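Oiling a butcher block top, the quick version

Doing this again for the bench at Davel so writing it down before I forget. Works for kitchen counters too.

What you need
Mineral oil, food grade if it's going anywhere near food
Sandpaper, 120 and 220
Lint-free rags, more than you think
Vacuum, tack cloth

1. Clear it off. Scrape any glue with a plastic card. Wipe down with a damp rag, not soaking, and let it dry overnight.

2. Sand with the 120, along the strips. Never across. Light pressure. Only go hard on stains, and feather it out or you get a dip. Then 220 all over, vacuum, tack cloth.

3. Mist with water and wait 30 minutes. Grain comes up fuzzy. Hit it once more with the 220. I skipped this on the Inevik counter and regreted it.

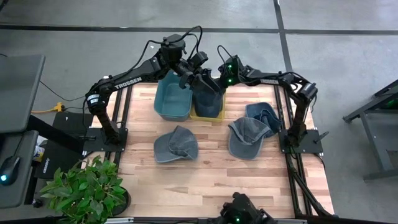

Butcher block top in pale tan and honey strips, with black rails down the sides.

4. Tape off any metal edging. Oil gets under it and picks up dust forever.

5. Pour on a small puddle, spread with a rag. Flood it, dont be stingy. Leave 20 minutes. Dry patches get more.

6. Wipe off everything that hasn't soaked in. Should feel smooth, no tacky spots. Do the ends twice, end grain drinks it.

7. Next day, second coat. Third one the day after if it still looks thirsty.

Keeping it up
Once a month for the first year, then whenever water stops beading. December is bad here, heating is on and the strips shrink, so I do an extra coat then.

No olive oil or anything else from the pantry. Goes rancid and smells.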